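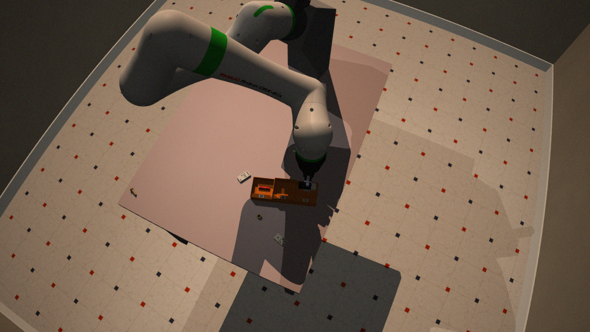
One reader of the first version of this page asked why anyone would bother recording tidy-up episodes in simulation at all, when a bench and a real arm would give you real data. It's a fair question. Our answer is that we do both, but the simulated set comes first. It's cheap to redo, and it shows up mistakes in the task design before they cost bench hours.

This page covers recording a batch for the Listberg small-items task, where the arm sorts bits and pieces between a divided wooden tray and the tabletop. It assumes you have the Okley recorder installed and can already drive the CRX-5iA model by hand.

## Before you record

1. Open the task file and save a copy under your own name. Don't record from the shared one.
2. Check that the tray loads with its divider. An older tray model without the divider is still in the library, and episodes made with it can't be merged.
3. Turn on random placement for the loose items. Dominoes should land at different angles, some in the tray and some outside it.
4. Leave table colour, floor pattern and lighting on random as well. A pink table on a tiled floor looks odd, but the odd combinations are wanted.
5. Set the episode limit to 900 steps.

Leave the shadows on. They slow the recorder down, and it's tempting to switch them off, but the arm throws a large dark patch over whatever it's reaching for. A policy trained without that patch tends to lose the tray at the moment it matters.

## Recording an episode

Start with the arm at its home position and wait for the recorder light to go green. Read the instruction at the top of the window, then do that and nothing else. If it says to move the domino nearest the tray, don't straighten up the others while you're there.

Come down from above with the wrist vertical. Reaching in at a slant is quicker, but the fingers will catch on the tray wall when the item is in a corner. Slow down for the last part of the approach, close the gripper, pause briefly, then lift.

If you miss, try again within the same episode. Recoveries are useful and we keep them. If an item falls off the table, stop and mark the episode as failed — don't delete it.

## How many to record

A full batch is 500 episodes. Most operators split it over several sittings, and quality drops noticeably in long ones. The November batch was stopped at 446 after a change to the gripper settings, and it trained well enough, so don't panic if you come up a bit short.

## Checking the batch

Play back 11 episodes picked by the recorder, at normal speed. Look for:

- items that jump or sink into the tray floor
- a gripper that closes before it arrives
- instructions that don't match what was done
- long stretches where the arm sits still

One bad episode can be dropped. If you find several with the same fault, check your task file against the shared one, fix it and record those again.

Upload the batch to the Celldale store with your notes in the same folder. Put the recorder version on the first line of the notes.

Last updated 27/02/2021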